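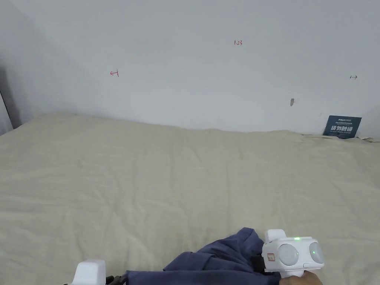 Care and repair of the hand-held grippers

How often should I clean the jaws?
After every 20 folding runs, with a dry brush. Lint collects at the joints first.

Who may change a jaw pad?
Please ask Zuweira Ametepe. She keeps the Hulteck pads and the right screwdriver.
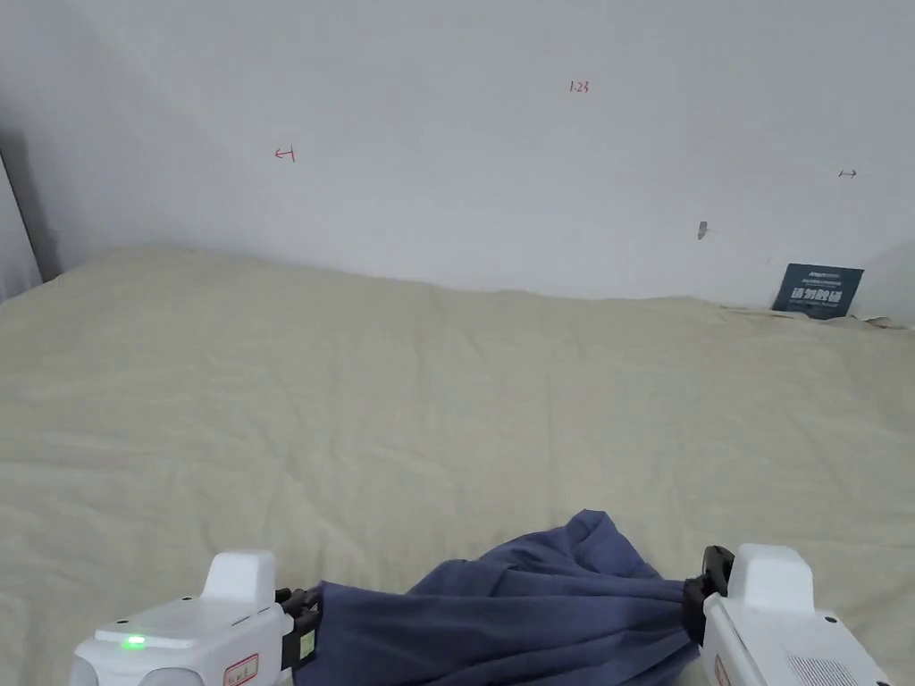

Jaw alignment must be checked on both grippers as a pair. Close them on a soft cloth and lift a little – it should not slip. A bunched piece, like the blue one between the two jaws, is good for this test. If one side slips, replace both pads. 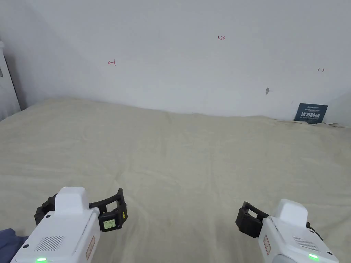
Storage

Where do the grippers go at night?
In the Trakar case, shelf 8, with jaws open.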